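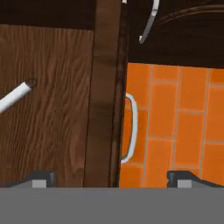

23 Feb 2025

I finally sat down with the equal pay report Bohumila Bednárik passed around at Drerlow, and wow, I'm still grumpy! Women in the same grade as the men earn 2,371 less a year, and the company has known since January. I've been staring at brown streaky wood grain and a white bar handle while I work out what to say, and all I've got is a first line. We have 78 names on the letter so far (I signed in purple ink, why not) and Bohumila wants the Birker office in on it too. My sister thinks I should ask for my own raise first and worry about everybody else later. We argued over soup. I'm going to the meeting anyway, and I need to call Mom back.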